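About Noko

Noko is a small laundry and folding school, and we love what we do! We started with 2 borrowed ironing boards and a Saturday class for students leaving home. Now we teach in our own rooms at Zavberg, and nearly 300 people came through the door last year.

What we teach

Sorting, folding, stacking, putting away -- the everyday stuff that most of us pick up by guesswork. Everyone begins with flat cloths, then moves on to proper clothes, which are far more fun (and far more stubborn). Shake it out, find the waistband or the collar, turn the lining back in, smooth it with your palms and go from there. Finished things go in a tray, neat side up.

We like plain white tables for this. A dark blue garment in a crumple shows up beautifully on one, and so does a folded white cloth once you get your eye in.

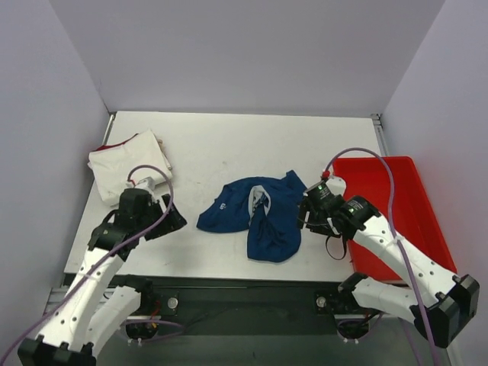

Come and visit

Our doors are open on Saturday mornings. Bring a bag of washing -- clean, please -- and stay for a cup of tea.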